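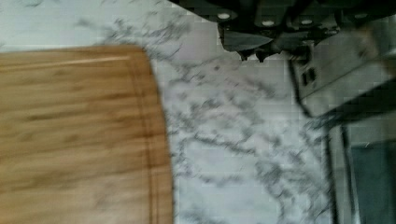
Last changed Tue 14 May by Lionel Courtois

Board care, test kitchen bench 2. Carrying on from the last page, same honey-colored board with the juice groove. Sits left of the knives on the marble-pattern counter. Leave it there pls, I keep finding it over by the sink.

Weighed before oil: 1097 g on the small scale. Wrote 1079 on the tape first, that's wrong, ignore the tape.

Oil is Noraso, from the new bottle. Kurel is finished except for a smear in the bottom, don't bother. Went on with a folded rag, along the grain, top face first, then the long edges. Groove takes more than you'd think, used a cotton swab for the rounded corners or it pools there. Wiped back after 9 min. Should have been 15 per the sheet but the phone went.

Underside not done. Do it tomorrow, once the top stops feeling tacky.

Groove check: poured water in at one corner w/ board level, ran around okay along the right side, slow on the near side. Could be the counter and not the board. Put the level on the counter, bubble a hair off toward the wall. So redo this on bench 1 before anyone writes to Avram about the groove depth.

(Did the water BEFORE the oil, obviously. Dried it standing up on edge overnight. Writing this out of order.)

Knife marks: light ones across the middle, none I can catch with a nail. Sanding can wait until June.

Counter: oil drips wipe off with dish soap, no ring left that I can find, but the gray veins make it hard to tell. Look again from low down with the flashlight. Put a towel under next time.

Knives: handles got oily from me moving them with the same gloves. Washed and dried all of them, back where they were. Whoever uses them next check the grip anyway.

Fellell order: wants 2 boards this size plus the small one, quoted 698 with oiling included. Need to ask if that covers a second coat, if not I'm stopping at one. Order no. ends 766, paperwork is in the drawer undr the scale.

To do
underside
reweigh after second coat
new rags
level test again, bench 1
ask Fellell re second coat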